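Joana Peixoto coordinates the Wednesday robotics class at Fletden, where students spend the term teaching one arm to clear and set a table. She inherited the course in August, along with 172 logged runs and no written procedure.

"The first job was a fixed starting layout," she says. "Without one you cannot compare two groups." 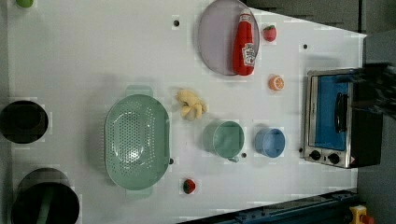 Class rules are short. Each group records 60 runs, then trains, then swaps data with another group. Bereket Hadgu, a second-year student, argued for awkward objects from the start. "A bottle lying on a plate is a harder pick than a bottle standing up," he says. "The approach angle matters, and the rim gets in the way."

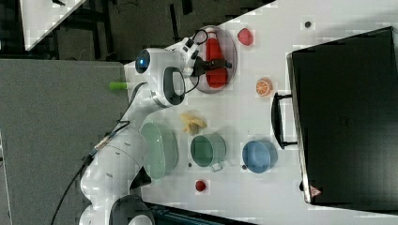 Grip force took up most of the term. The group began with a single closing value for everything, and Hadgu calls that lazy. A red bottle held across its middle tolerates it; a toy strawberry needs its own setting. "We keep a table of values now - it is dull reading, but it works."

The shared set stands at 1,765 runs. Peixoto wants 3,170 before the class moves on to Lovia, the second-term project.

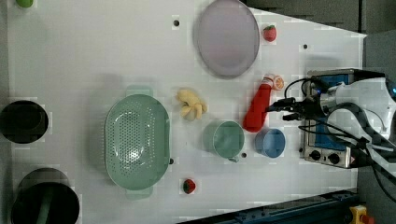

What does a student need before joining? Basic Python and a free Wednesday evening, according to Peixoto. "We teach the kinematics. I would rather they arrived able to read a log file."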